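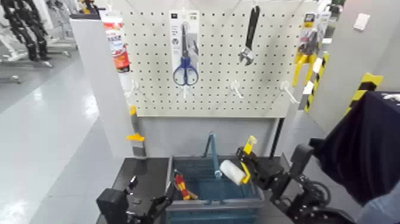
Tijeras de mango azul y llave ajustable en el panel; en la cesta, el rodillo y un destornillador.

El rincón de herramientas de la tienda Stollow

Bienvenidos a nuestra pequeña galería de enero, que este año va dedicada al rincón que más cariño nos despierta (y que más tardes nos ha robado, todo hay que decirlo). Elfriede Strebel llevaba tiempo pidiendo un sitio donde las herramientas se vieran de frente, colgadas y a mano, y no metidas en cajones, y por fin lo tiene. El panel perforado es una maravilla para eso: se cambia un gancho de agujero y ya parece otra tienda.

La cesta azul es la de siempre, la que usamos para ir juntando lo que pide cada cliente. Quien viene a pintar una habitación suele acordarse del rodillo y olvidarse de la cinta, así que Svenja Lüthi pregunta siempre por la cinta, con una paciencia que ya quisiéramos los demás.

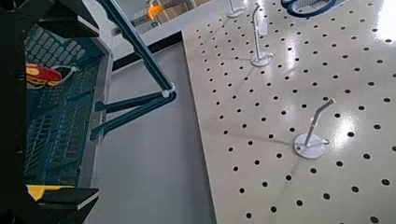 Los ganchos los movemos cada poco, según lo que vaya llegando, y procuramos dejar siempre alguno libre para las novedades. Pirmin los prefiere en línea, Mathias los pondría más separados, y entre los dos se les va media mañana tan contentos. Para limpiar el panel basta un paño suave con agua templada y un poco de jabón.

Si os apetece verlo con calma, pasad por la tarde, a partir de las 5, que hay menos gente y os atendemos mejor.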